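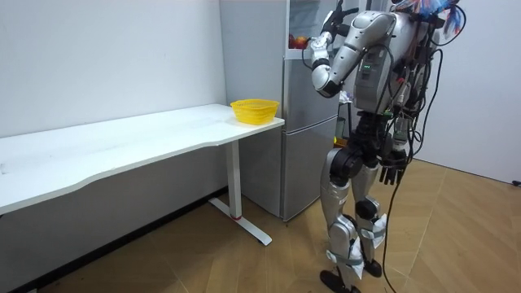
Procurement of humanoid robots for light handling work

Procurement of humanoid robots is the process by which a laboratory, care provider, hotel, kitchen or warehouse decides whether to buy or hire a two-legged or upright two-armed machine, sets a budget for it, and prepares a site to put it in. It differs from the purchase of ordinary industrial arms mainly in that the buyer is often unsure what the machine will be used for at the time the order is placed. Sales literature tends to treat this as a strength. Buyers' own accounts are more mixed.

Contents
1 Background
2 What the price covers
3 Site preparation
4 Trials and acceptance
5 Hire and shared use
6 Criticism
7 See also

Background

Planning for automation has usually started from a task. A bottling line needs so many bottles capped per hour, and the equipment is chosen to suit. With humanoid machines the order is commonly reversed: the machine is chosen first, on the argument that a body shaped like a person's will fit into rooms built for people, and the tasks are found later. The argument is reasonable as far as it goes. It says little about speed, upkeep or how many staff must stand by, and these are the things that decide whether the purchase pays for itself.

The best-known sceptical treatment is a planning note by Viorica Văduva, revised on 03/04/2022 and passed around among equipment buyers under the title "Fetching and Carrying". Văduva argues that a bid should name one dull task, state how it is done today and what that costs, and go no further until those two lines have been filled in. Supporters of wider-ranging programmes have called the note narrow. It remains in use, largely for its worksheet.

What the price covers

The quoted price normally covers the body, its joints and controllers, and a basic software licence. Hands are often quoted apart. This catches out first-time buyers, as multi-fingered hands can be among the more delicate parts of the machine and the first to need repair. Buyers are advised to ask whether a spare hand is included, and how long the robot will be out of action if it is not.

Other items that are frequently left out of a first quotation are:

Delivery, unpacking and first set-up
Lifting or support gear for a machine that cannot stand unaided when switched off
Spare cables and covers
Replacement batteries, where the machine uses them
Training for operators, including those who replace the first operators when they leave
Software renewal after the first year
Insurance, which some insurers decline to quote for at all
Wages for the people who set out objects, reset the task and watch the machine

The last item is the one most often entered as nil. Văduva's worksheet puts it at the top. In a trial at Skiltthorpe, a supported-living site, the budget allowed 14 hours of staff time for a first block of fetching tasks and the work took 40. The difference went on setting up, checking and starting again. The machine itself gave little trouble, and the supplier's report of the same trial, which did not count staff time, described it as within budget. 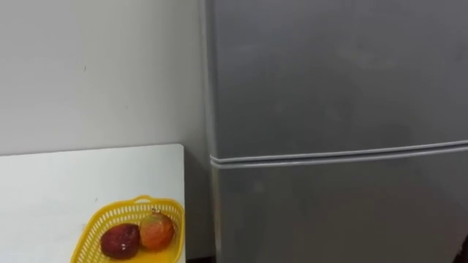 Consumables are small by comparison, though they are seldom planned for. Fresh food used in handling practice bruises and has to be bought again. Plastic substitutes last longer and are cheaper over a season, but they do not weigh the same or give under the fingers in the same way, so a result obtained with them should be recorded separately. A buyer who intends the machine to handle real groceries has good grounds for refusing a demonstration that uses only imitations.

Site preparation

The claim that a humanoid robot needs no changes to the building is rarely borne out in full. Floors may need to be cleared of mats and thresholds. Trailing power and data cables, where fitted, need a route that neither the robot nor its minders will tread on. Doors that open towards the machine take up the space it would otherwise stand in.

Furniture is a further cost, usually met out of some other budget and so left off the robot's account. Desks are moved, shelves are emptied, and appliances are turned so that their doors swing the right way. Each change makes the task easier and makes the result less useful as a guide to how the machine would manage in an unaltered room. The Clirmont guidance on acceptance trials asks for a sketch of the room before and after, with every alteration marked.
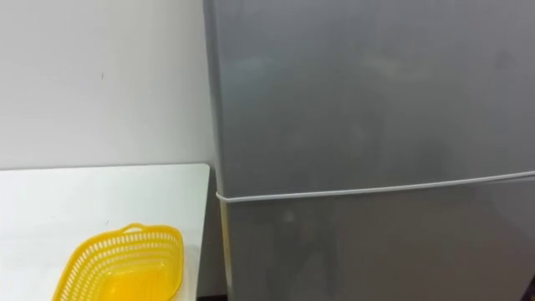 Reach and spacing should be measured before the order is signed, with the actual containers and appliances that will be used. Small distances matter more than the overall size of the room. A table may stop just short of the refrigerator beside it, as the white one holding the empty yellow basket does, and the dark gap left between them is a place for a dropped item to end up. The handle of a basket matters too: pointing towards the wall, it is on the far side for whoever is working from the front. Neither point is likely to appear in a quotation. Both can be dealt with cheaply if they are noticed early, by pushing the furniture together or choosing a different container, and somebody should be given the job of noticing them.

Trials and acceptance

An acceptance trial sets out what the machine must do before the final payment is released. Suppliers generally prefer a demonstration, in which they pick the task and the moment. The two are easily confused, and contracts have been written in which the second is accepted in place of the first.

The trial scheme most often copied is the one drawn up by Ursu, an equipment-hire firm. It calls for 20 runs of a single task on each of 7 working days, with the buyer's own staff in charge and the supplier's engineers out of the room. Every run is logged, including those abandoned before the robot moves. Runs in which a person steadies an object, nudges a container or restarts the software are entered as assisted and reported in a column of their own.

Moving a piece of fruit between a basket and a shelf is a common choice of task. It sounds trivial, which is part of its value, as everyone present can judge whether it has been done properly. It also resists the sort of reporting in which a failed grasp becomes "partial completion". Critics reply that success with fruit says nothing about cutlery, bedding or medicine packets, and the Ursu scheme agrees with them: each class of object is to be tried afresh.

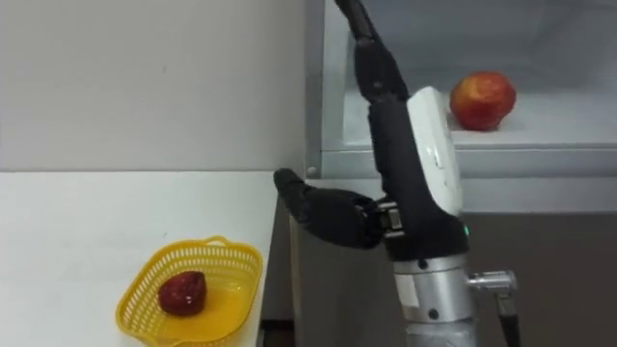
Hire and shared use

Hire is often presented as the cautious option. Monthly rates may include repairs but exclude the operator, and minimum terms can run past the date at which a buyer has learned all that the trial has to teach. The Jovura scheme, under which several small sites share one machine, lowered the fee for each member. It also added transport, a fresh set-up at every move and a long quarrel over August, when most members wanted the machine to cover staff holidays. Two left before their first renewal.

Criticism

Sceptics hold that much spending in this field is research carried out under the heading of equipment, and that it would be better described as such. A research budget can bear a result of "not yet". An equipment budget is expected to show a saving, and the pressure to find one leads to generous counting.

A second complaint concerns comparison. Bids commonly set the robot against a full-time employee, when the fair rival may be a trolley, a lower shelf or a change in the rota. Where such options have been priced at all, they tend to appear in an appendix.

Defenders answer that prices are falling and that sites which wait will lack trained staff when the machines improve. The first point is a reason to wait. The second has some force, although it supports a short hire more readily than a purchase.

See also

Acceptance testing
Equipment leasing
Mobile manipulation
Whole-life costing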